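Thread on the Welusbridge street race, which apparently we're all meant to be thrilled about. I live 2 blocks from turn 6, so I've read the whole visitor pack. I have notes.

**1/** The pack calls it "a weekend for the whole city." General admission is $201. For that you get to stand on a grass bank and look at a fence. A seat costs more, and the pack won't say how much more until you've made an account.

**2/** They're still saying 38 laps. Last February it was also going to be 38 laps, then a drain cover came up in practice and the main race got chopped down. I haven't seen a word anywhere about what was done to the drain covers. I'd put that on page one.

**3/** "Free shuttle from Bedoya station." Sure. I took that shuttle last time. It dropped us at the wrong end of the park, and we walked back past the place where we'd started. If you can walk, walk – it's mostly downhill and you'll beat the bus.

**4/** Earplugs. The pack says they'll be "available on site." So is water, at stadium prices. Bring your own of both. Check the bottle rule before you leave home, it's buried under "Prohibited Items" between drones and folding ladders.
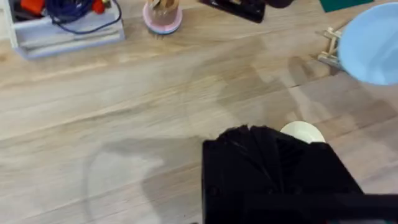
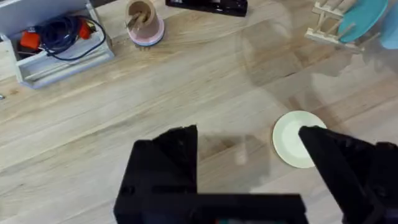
## Part two: the money

**5/** Okay, the part that bugs me. Mestness is the promoter, and Mestness also paid for the study saying the race is great for local business. Marleny Palomino runs a sandwich counter inside the closure zone and told me her takings dropped all race week. She isn't in the study. I asked how shops were picked and got a link back to the study.

**6/** To be fair, Mercedes Muñoz replied to me on this yesterday and says the hotels near Inamham were full. I believe her. I'd also point out that Inamham is across the river and doesn't have concrete blocks on its sidewalks for a month.

**7/** The racing itself? I like it! I've watched touring cars since I was a kid and the run down to turn 6 is a proper braking zone. But there's one real passing spot on the whole lap, and it's the one with the most expensive seats. Draw your own conclusions about who drew the map.

**8/** If you're going anyway:
- print your ticket, phone signal was useless by noon last time
- the north gate line moves faster than the main gate
- support races in the morning are better value than the main event
- hat

**9/** The resident parking permits still haven't shown up in my mailbox. The email dated 2025-09-28 says they're "on their way." Same wording as last year, same missing comma. If anyone on the east side has gotten theirs, reply and tell me what color it is so I know they exist.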